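Fitting ribbed pads to a hand-held gripper

Posted Jan 9, 2024 by Ilari Kauppinen
Filed under: Workshop builds

This is the second part of the Trotcombe gripper build. The first part covered the handle and the trigger linkage. By now you should have a hand-held gripper with two jaws that open and close smoothly with nothing fitted to the tips. If the jaws bind or rub, go back and sort that out first, as the pads will make it worse.

Bare plastic jaws are poor at holding anything smooth. They slide on glass, and on thin things like paper cups you end up squeezing so hard that the side caves in. Soft ribbed pads spread the load and let you use a much lighter grip.

What you need

Two finger pads, cast or printed in a flexible material
Two-part epoxy or a flexible contact glue
Fine sandpaper
Isopropyl alcohol and a lint-free cloth
Masking tape
A small screwdriver to suit your jaw screws
A few paper cups

I printed my pads in flexible filament on the shared machine at Brallmont. Pirjo Kuusisto drew the rib pattern and the file is on the project page. You can cast them in silicone if you prefer, but ordinary glue won't stick to silicone and you will need a proper silicone adhesive.

Preparing the jaws

Take the jaws off the frame. Keep the screws from each side apart if you have used different lengths, as I did. Sand the inner face of each jaw where the pad will sit. You want an even, dull surface with no shiny patches. Wipe it down with alcohol and leave it to dry.

Do the same with the back of each pad. Flexible filament often has a slightly greasy feel straight off the printer, and glue peels away from it within a day if you skip the wipe.

Gluing

Lay the jaw flat with the sanded face up. Run masking tape along both edges so that any glue that squeezes out lands on the tape. Spread a thin layer on the jaw, put the pad in place and line up its top edge with the tip. Press from the middle outwards.

Check the direction of the ribs before the glue takes hold. They should run across the jaw, so that an object trying to slip out of the tips has to climb over each one. My first pair went on the wrong way round and I had to cut them off with a knife.

Leave both jaws overnight under a light weight. A tin of beans is enough.

Refitting

Put the jaws back and do the screws up until they just nip. Close the gripper slowly and look at where the pads meet. If they touch at the bottom first and leave a gap at the tips, the pads are too thick near the base and can be sanded down. When the two faces meet along their whole length, tighten the screws. Stop as soon as they feel firm, or the joint will go stiff.

Trying it on a cup

Use an empty cup to begin with. Grip it by the sides near the middle, lift it clear of the table, then turn your wrist until the cup tips over. The sideways position is the harder test, because the weight of the cup now pulls across the pads. 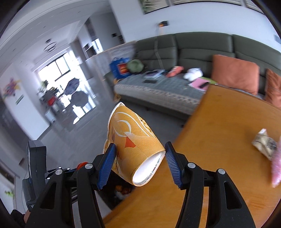
Cup tipped over, with one blue pad on each side.

Look at the cup for dents when you put it down. A small mark that springs back is fine. A crease means too much pressure, and you should add a stop behind the trigger to limit its travel. I glued in a scrap of cork and trimmed it a bit at a time.

Once the cup holds without creasing, try other light things from around the house. Arvo Hirvonen tried his on an egg box and a roll of kitchen paper. Leave anything breakable until you are used to the trigger.

If the pads start to slip

Dust is the usual cause. Wipe the ribs with a damp cloth and let them dry. If a corner has lifted, clean out the old glue before adding new. Replace a pad when the ribs have worn flat at the tip, which on mine took 1,700 grips by the counter on the trigger.

The next part covers swapping the hand trigger for a small servo.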